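Trerkville lot becomes a classroom for Risteo's delivery robot

21 August 2022

Risteo wants its sidewalk robot to learn from watching people drive it. So far that means a lot of concrete.
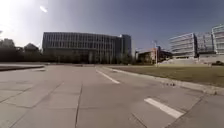 Over 400 short drives, mostly straight

The company has been recording on the paved ground beside the Ciobanu offices in Trerkville since March. An operator steers by remote control, the robot stores what its camera sees along with each steering command, and the files go into a model that is supposed to work out how to drive by itself. Risteo says it has over 400 drives so far.

What kind of drives is the question. Big pale slabs, a curb, painted dashes and a lawn make for easy going, and operators stick to 2 routes. Project lead Cameron Mowat says the team wanted "clean examples first" and will add busier places later. He did not say when.

The town has heard this before. Pludton, which tested a cart here for 6 weeks, also promised crowded streets and left without trying one.

Risteo has given no figures on how often the robot copes without its operator. Mowat said those would come after 3 more rounds of recording. The permit for the site does not cover public sidewalks, and Risteo has yet to apply for one that does.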